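Notebook: Kikton mixes, vocal and organ stems
10 January 2018
3 min read

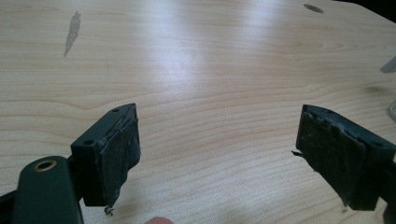

Bench top. Worn pad on the left finger, edge strip lifting.

Carried on with the hymn set recorded at the Tastavcombe chapel in June. Working on track 2, the slow one with Nerys Humphreys on lead and Reiko Kubo on organ. Session opened from the backup drive, all stems present, no missing files.

Organ first. The blower noise sits under everything and is worst in the gaps between verses. Tried a high-pass at 200 Hz on the room pair. It removes the rumble but takes the pedal notes with it, so the last verse has no floor. Reverted. Left the room pair full range and automated it down 4 dB in the gaps only. The close pair stays flat.

There is a resonance at 281 Hz whenever Reiko holds the low D. Suspect the side gallery, as the close pair hardly shows it. Narrow cut on the room pair, 3 dB, and the note now matches its neighbors. Checked in mono, no change.

Lead vocal. Take B is the better performance, take A has the cleaner last line. Edit point is the breath before the final refrain. The pitch drifts slightly flat over the long phrase in verse three. I have left it alone. Nerys asked for no tuning on any of the set and the drift is small against the organ. Compression is light, slow attack, never more than 3 dB of reduction. De-esser on the word "mercies" only, by hand.

Choir stems. Nazar Ivanyshyn's section is louder than the others on the left side by enough to pull the image over. Brought the left spot mic down and let the main pair carry it. One page turn audible under the second refrain. Painted out in the spectral editor. A second one near the end is under a consonant and can stay.

Reverb. Compared the Dustero plate with the Soylu hall. The hall smears the words once the choir comes in. Plate on the lead only, short, pre-delay 40 ms. The chapel supplies the rest. Saved both as presets in case the others want the hall for the instrumental.

Levels. Rough mix peaks at -3 dBFS, no limiter on the bus. Printed at the session rate, 24 bit. File is Kikton_02_mix1049. Yevhen Yatsenko has the same file for checking on the car system and the small radio.

Open points:
- Lukian Lytvynenko to confirm the verse order. The lyric sheet has four verses and we recorded three.
- Ending. The organ release rings for around six seconds. Fade or leave whole? I prefer whole.
- Cable on the right monitor crackles when moved. Swap before the next mix.
- Track 5 has a click at the head of the piano stem. Not looked at yet.

Drive copied, session closed with the organ automation in read mode.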